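Forum: Small Workplaces > Break Rooms and Tea Corners
Topic: Where to put the kettle when there is no kitchen?

kaimal_desk
Posted 24 October 2018, 9 replies

Hello all. I am responsible for the supplies in our small office at Prullthorpe, and now also for the tea corner, which I did not ask for. We moved into the new unit in March. It is one long room without a kitchen. The nearest tap is down the corridor, behind two doors, and the door on the landing is heavy.

For now we make tea on the top of a storage cabinet. It works, but I am not satisfied with it. The arrangement grew by itself. One person put a kettle there, another person put a tray, and then the extension lead came.

My questions are these. Is a cabinet a good place for a kettle in the long term? Should I buy a real cart or a small counter? I have a budget of 262 for everything, including cups, and I would like to keep a part of it for the shelves. 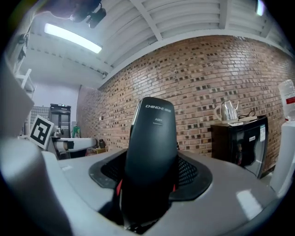
Our tea corner stands against the brick wall, on the right side of the room, and I chose this wall in the first week before the desks were placed. I wanted the water and the kettle to be neighbors, so that people do not cross the room with a full kettle. The steel kettle now shares the cabinet top with a small white tray and the white power strip, and the water dispenser with its big bottle is at the far right. The power strip is the thing which I like least. Its black cable is coiled on top, and each time I wipe the surface I must lift everything.

Thank you in advance for your opinions. Please excuse my English if something is not clear.

slowboil
Reply 1

Your English is very clear. I would move the power strip first and think about furniture after. A strip should not lie flat on the same surface where people pour water. One spilled cup is enough. Most strips have two keyhole slots at the back, so you can hang them on screws. Look if yours has them.

And please check what the strip is rated for. A kettle takes a lot of current. In my opinion a kettle should go directly into the wall socket, always.

trutent_supplies
Reply 2

I agree about the strip but I do not agree that the cabinet is fine. We had the same solution for two years. Steam goes up, yes, but drops go down, and they go down the front of the door. On a glossy dark door like yours you will see every drop when it dries. We have hard water here and the door looked terrible by the end of each week.

Buy a cart. A simple metal one with three shelves was 124 for us, and it has a raised border so nothing slides off. Cups on the middle shelf, coffee and sugar below.

oldnapkin
Reply 3

A cart with a kettle on it? With wheels? I cannot recommend this. Somebody will push it one day with the kettle plugged in. We had exactly this in my former office and the kettle was pulled down with the cable. It was empty, fortunately.

A cabinet does not move. Keep the cabinet and put a mat under the kettle.

trutent_supplies
Reply 4

The wheels have brakes. We lock two of them and the cart has never moved since we put it there. I don't think it is more dangerous than a cabinet with a cable lying on it.

kaimal_desk
Reply 5

Thank you for the answers. I looked behind the cabinet this morning. There is one wall socket, but it is low and I can reach it only if I pull the cabinet forward a little. So the kettle could go directly into the wall if the cable is long enough. I will measure it.

About the strip, I did not find any slots. It is possible that I must buy another one, or do without.

About the drops on the door, I must admit this is true. I also have a sticker with a barcode on this door, which is from the inventory, and I am not allowed to remove it. I am a bit worried that it will peel from the moisture, and then the person who checks the furniture will ask me where it is.

slowboil
Reply 6

Cover the sticker with clear tape, a little bigger than the label on every side. Wipe and dry the door before. Ours have stayed for years like this and the scanner still reads them.

For the cable, do not pass it under the cabinet or pinch it between the cabinet and the wall. Leave a gap of a few fingers.

namuritz_anna
Reply 7

May I add something about the tray? A small tray in front of the kettle is useful for spoons and tea bags, but it does not protect the cabinet. I would take one big tray with a high border, and stand the kettle and the small tray inside it. Then when you clean, you lift one thing only. You carry it to the sink, rinse it, and bring it back. We do this at the Namuritz office each Friday and it takes less time than to talk about it.

For your bare bricks, I would keep the kettle with the spout turned to the room or to the side. Old brick takes the steam and after some time you get a white powder on it. Perhaps it depends on the brick. Ours was painted later, so I cannot say how it would look today.

oldnapkin
Reply 8

The powder comes from the wall itself, from salts in it. A kettle is not enough to do this. But turning the spout away from the wall is correct anyway.

The big tray is a good idea. Get one in metal or in thick plastic. The bamboo ones become black in the corners.

One more point: where do the cups live? You wrote about shelves. If they are on the other side of the room, people will start to leave the cups next to the kettle, and in one month you have no free space on the cabinet.

kaimal_desk
Reply 9

The cups are my next problem. The white shelves are on the left side, so it is indeed the other end from the kettle. We also have a dark cabinet with glass in the doors on that side, where I keep the guest cups and the files. It looks nice but it is too far, and I see that oldnapkin is right, because already there are cups in the wrong place at the end of the day.

I made a list with prices yesterday evening. A cart, a new strip with switches and a set of twelve cups comes to 284, so this is over the budget. Without the cart I have enough for one large tray, the cups and a narrow wall shelf above the cabinet. I must ask the landlord if I may drill in the brick. If he says no, I will look for a small rack which stands on the cabinet, at the side of the kettle and not behind it.

So for the moment I keep the cabinet. I know that trutent_supplies will not agree! I will pull it forward on Monday, when the room is quiet, connect the kettle to the wall and take away the strip. Then I write here again with the answer of the landlord. If somebody has drilled in old brick before, please tell me if I should go in the mortar or in the brick itself. I have read both.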